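**Gripper week, a thread**

Started the day comparing two sets of fingers for the arm. Set A is the Clutis pair, angular and dark gray with squared tips. Set B is a soft pair from Lonirine that I have been promised will change my life.

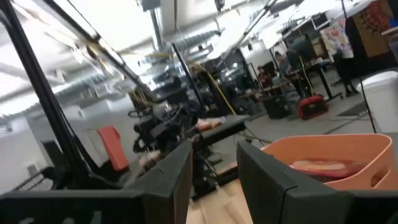
Refilwe Mabuza replied before I'd typed the second post, saying squared tips are fine until you ask them to get under something flat, and had I learned nothing from October.

I had learned several things in October. One was to stop buying fingers after dinner.

Rules for the test, so that I can't cheat later. 142 grasps per set. Same arm, same wrist camera, same controller, same speed. Objects go in a basket and have to come out of the basket. Dropping one on the floor counts as out of the basket only if I'm in a very good mood.

Mounting, set A: four screws, one of which is in a place no human wrist was meant to visit.

Mounting, set B: no screws! A clever little clip. The clip let go on grasp 3 and I spent a while on my knees.

Wrote to Lonirine about the clip. They asked for my firmware version. The clip doesn't have firmware. I checked anyway, in case.

Camera note. With hard fingers, the wrist view has two fixed edges in it and the policy seems to like having them there. With the soft ones the tips bend inward when they close and wander across whatever I'm trying to pick up. Less lovely from the wrist than in the brochure.

Controller note, for the three people who follow me for controller notes: I left it on the Viserholm board at 30 Hz. Yes, it goes faster. When it goes faster it hums, and then I get messages from the next desk.

Set A result: 112 out of 142. Most of the misses were thin things lying flat on the bottom of the basket. The fingers come down, touch plastic, close on air and rise again with enormous dignity.

Refilwe, I can hear you typing.

Set B result: unfinished. I stopped after the clip let go a second time and have taped it. The tape is now part of the method section.

What I can say so far is that the soft pair does better on thin stuff if it comes in along the wall of the basket and drags. It does worse on anything with weight at one end. The thing swings, the fingers agree with the swing, and off we go.

Somebody asked about price. The Clutis fingers I could print again myself overnight. The Lonirine pair was 2666 in a currency I'm not going to name, and that was with the discount.

Also asked: why not suction. Because I own a Chauke suction cup and it's in a drawer, where it has never failed a single grasp.

Next up is a thin lip on the end of set A, like a fingernail. Refilwe suggested this in October. I'm presenting it as new work.

Fingernail is printing. Four hours left, says the printer, which said the same thing an hour ago.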